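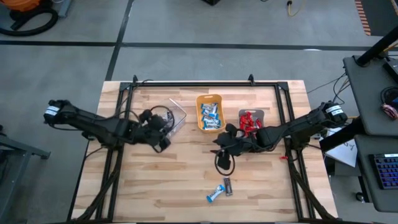 Pale maple butcher block. The strips vary a little in tone.

1/ Long thread on wood kitchen counters. I put butcher block in my kitchen in Tenomley a while back and I keep getting the same questions, so I'm writing it all down in one place. Mute me if you have granite.

2/ My kitchen before: beige laminate, swollen at the seam by the sink, a burn mark the shape of an iron next to the stove. The burn came with the house.

3/ I priced quartz first. I got one quote, closed the email and started looking at wood.

4/ What I bought was unfinished maple, 118 inches in total over two pieces, from a lumber yard in Mernbridge. Unfinished means bare wood. It arrives sanded to a so-so standard and you do the rest.

5/ Maple vs. oak vs. birch. Maple is hard and the grain is tight. Oak has open grain and flour gets into it. Birch is cheaper and dents more easily. I had a birch desk for years and you could read my handwriting in it.

6/ Edge grain vs. end grain. Edge grain is the long strips, which is what most people mean by butcher block now. End grain is the checkerboard kind. It's kinder to knives, it costs a lot more and it drinks oil.

7/ Let it sit in the house before you install it. Mine lay flat on the dining room floor for two weeks with scraps of wood under it. We ate in the living room.

8/ Flat matters. Don't lean it on a wall. Prodromos Margaritis two doors down leaned his in the garage all January and it came out with a bow you could roll a marble down. He did get it to lie flat in the end, with a lot of screws and some swearing.

9/ Oil or varnish? This is the part people fight over. Oil is easy to put on, easy to fix, and you have to keep doing it. Varnish is more work once and then you leave it alone until it wears through, and then you have a bigger job.

10/ I went with oil everywhere except the strip behind the sink, which has varnish. You can see where one stops and the other starts if you know to look. I know to look.

11/ The oil I use is called Olska. It's a mineral oil and beeswax mix. Plain mineral oil from the drugstore works too and costs less. I like the wax for the way water sits on top of it.

12/ Don't use olive oil. Don't use any cooking oil. It goes rancid and the counter will smell like an old box of crackers. My aunt's did for a year and she kept blaming the dog.

13/ Sanding. I started at 80 grit, then 120, then 180, then stopped at 220. Go with the grain. Wipe the dust off between each one with a barely damp rag, let it dry, feel it with your palm.

14/ People online sand to 1000. I tried it on an offcut. It looked like glass and the oil sat on top and did nothing. 220 is fine for a counter.

15/ Sand the underside too, just once, and oil it. If you only seal the top, the bottom takes up moisture at a different rate and the whole slab cups. I skipped this on the short piece and had to take it back off.

16/ First oiling: flood it, wait 20 minutes, wipe off whatever is still sitting there. Then again the next day. Then again. I did five coats the first week. The end cuts soak up far more than the face does, so go back over them.

17/ Rags. If you're using linseed or tung or anything that cures, lay the used rags flat outside to dry or put them in a metal can of water. Balled up in a trash bag they can heat up and catch fire. Mineral oil doesn't do this, but read your can.

18/ Installing. Wood moves across its width with the seasons, so don't glue it down and don't screw it tight through round holes. Slotted holes or figure-eight fasteners. Leave a small gap at the wall and cover it with trim.

19/ Mine grows in summer and shrinks in winter. The gap behind the stove goes from the thickness of a dime to the thickness of a pencil. I've stopped checking it as often as I used to.

20/ The sink cutout is where counters die. Round the corners. Seal the raw edge until it won't take any more, then seal it again. I put a bead of silicone under the sink rim all the way around.

21/ An undermount sink leaves the wood edge open to every splash. I went with a drop-in. It isn't as pretty. My cousin has an undermount in walnut and there's a black line around it now.

22/ Black marks are usually water and iron. Wet can, cast iron pan, steel wool crumbs. Don't use steel wool on it at all. A green pad is fine, lightly.

23/ To get a black mark out: oxalic acid, sold as wood bleach. Gloves, glasses, open window, and follow the package. It pulled a can ring out of mine in one go. The spot came up paler than the rest and blended in after a few months.

24/ For everyday stains, half a lemon and coarse salt. Scrub, leave it five minutes, wipe, dry. Turmeric laughs at this. Turmeric fades by itself if the sun gets to it.

25/ Daily cleaning is dish soap and a wrung-out cloth, then a dry towel. No bleach spray, no glass cleaner, no vinegar left standing.

26/ Do I cut directly on it? No. Some people do and like the look. I use a board. The raw chicken board is plastic and goes in the dishwasher, and it has its own hook.

27/ Hot pans. Trivet, always. The one time I didn't, I got a pale ring from a soup pot. Iron over a dry dish towel, a few seconds at a time, took most of it away.

28/ Scratches and dents. A shallow dent will often come up with a damp cloth and the tip of the iron. A scratch needs 180, then 220, then oil. The patch looks raw for a week. Leave it alone for the week.

29/ How often do I oil? Once a month in the first year. Now it's when water stops beading, and that works out to four or five times a year. More by the sink.

30/ A whole re-oil takes me 40 minutes, most of it moving the toaster and the fruit and the mail. I do it at night and wipe off before bed.

31/ Costs, since three people asked. The wood was the big one. After that: sandpaper, a borrowed sander, fasteners, oil, one tube of silicone and lunch for Antigoni Gkikas, who helped carry. It came in under a third of the quartz quote.

32/ The slabs are heavy. Two people for the short one, three for the long one. Measure your stairs. We took a door off.

33/ Buying used is worth a look. Old workbenches, school lab tables, bowling lane sections. Check for nails with a magnet before any saw goes near it. With lanes, ask what finish is on there and plan on a lot of sanding.

34/ Check the glue lines too. Run a fingernail across them. If it catches, that joint is opening. One open joint you can live with. If there are several I'd leave it where it is.

35/ Edges: I rounded the front edge over with a small router bit. Sharp edges on maple chip and they hurt your forearms when you knead. If you don't have a router, a sanding block and some patience will do it.

36/ Color. Maple goes on nearly white and turns honey over time. Anything that sits in one place leaves a pale shape behind it. I move the knife block around the first of the month, when I remember.

37/ Would I do it again? Yes, with the undersides oiled the first time and a better plan for the corner. The corner joint is mitered and it opens every winter. A plain butt joint would have been fine.

38/ Edit to 16: wipe off ALL the extra. A reply asked why theirs is sticky after 11 days, and that's why. A rag with a little fresh oil on it will loosen the gummy layer, then buff it with a dry one.

39/ Edit to 21: yes, some people have undermounts in wood and have no trouble. They seem to dry the edge after every wash. I don't dry anything after every wash.

40/ Next I'm doing the pantry shelves in leftover pine. I'll start a separate thread for those when the boards are cut.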